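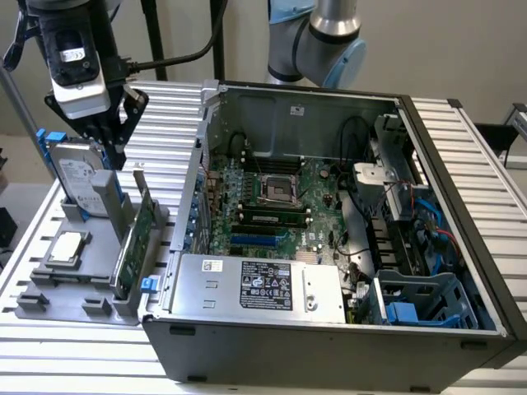
Murklow Parts Table

Murklow is a flat table of used desktop computer parts as listed by resellers, with one row per listing. It was put together to study how resellers word the same part in different ways, and it is used mainly for matching and deduplication work. The current release is 0.4, frozen in June.

Contents

The release has three files:

listings.csv – the main table, 864 rows
pairs.csv – 400 labeled pairs of listings, marked same part or different part
vocab.txt – the normalized part names used in the category column

All files are UTF-8 with Unix line endings. Fields are comma separated and quoted only where needed. Empty fields are left empty; the strings NA and null do not occur.

Columns in listings.csv

row_id: integer, stable across releases. Deleted rows leave gaps.
source: draretti or drirkura. Draretti is a parts reseller and supplied a stock export. Drirkura is a refurbishing shop and supplied its shelf list.
title: the listing title as written, including typos.
category: one of the names in vocab.txt.
condition: tested, untested or for parts. Values were mapped by hand from the sellers' own terms.
price: asking price in US dollars, without shipping.
notes: free text, often empty. Phone numbers and order references were removed.

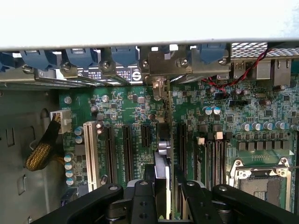 Categories follow the part as sold. A power supply listed with its cables is still a power supply, and a motherboard sold with memory in the slots is a bundle. Bundles have their own category and are left out of pairs.csv. Bare cases and drive cages share the category enclosure, which was split in two up to release 0.2.

Pair labels

Each pair was labeled twice, with the second pass done blind to the first. Disagreements were settled by checking part numbers where both titles carried one, and the pair was dropped where they did not. Revision letters count as a difference for motherboards but are ignored for power supplies and fans.

A fixed set of 100 pairs is marked test in the split column. Please do not tune on it.

Known problems

Memory titles mix module size and kit size. "8GB 2x4" and "4GB" can refer to the same stick.
Drirkura prices were rounded to whole dollars before export.
In release 0.3, 50 rows had condition and notes swapped. This is fixed in 0.4, and results from 0.3 that use either column should be rerun.
Graphics cards are thinly covered, and most of them come from Draretti.

Loading

Any CSV reader will do. Read row_id as an integer and everything else except price as text – several part numbers start with a zero and will be damaged by type guessing.

License and contact

The table is released under CC BY 4.0. Corrections go in the issue tracker with the row_id in the subject line. Maintained by Abdel Rahman.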